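Stadano open day in Brutville – anybody else go?

gearhead_lou
Posted 5/22/22
Well, I finally made the drive out to the Stadano open day, 50 miles each way, and I'm so glad I did! I figured on staying an hour and stayed three. They had the Kirnura cell going with the small gears, and the folks running it were patient with every question I had (and I had plenty, ask my poor wife). I could have watched those red fingers work all afternoon.

millpond
I was there too, in the second group. Nice people and very good coffee, but I have to say I found the gear demo slow. My aunt sorted parts by hand for years and she'd have had the whole tray done before lunch.

gearhead_lou
Oh sure, it was slow – they told our group they run it that way for visitors so you can follow what's going on. I liked that. The Chow line next door was so quick I couldn't make heads or tails of it.

tinbucket
Did they say what the grip pads are made of? I've been fighting with mine since early May and small steel parts still slide right out.

millpond
Somebody in our group asked and the answer was "we try a lot of things," so no help there, sorry. The pads looked pretty crumbly along the edges to me. I wouldn't copy them.

gearhead_lou
I'd disagree with you there, a rough pad is just what you want on a smooth little gear, and who cares if it's pretty. What I would fix is the wiring on the floor. I've got 203 feet of cable in my own garage and I still keep it up off the concrete, mostly thanks to the dog.

tinbucket
Ha, mine's all on the floor too. Any pictures? I couldn't get the day off and I'd love a look.

gearhead_lou
Happy to share, two from the gear cell: 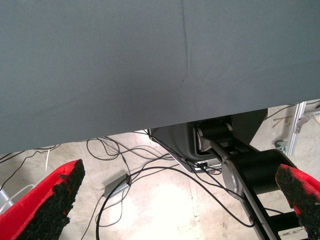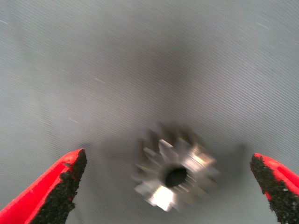
First one is the arm and cabling past the gray cloth, second is the gear between the fingers.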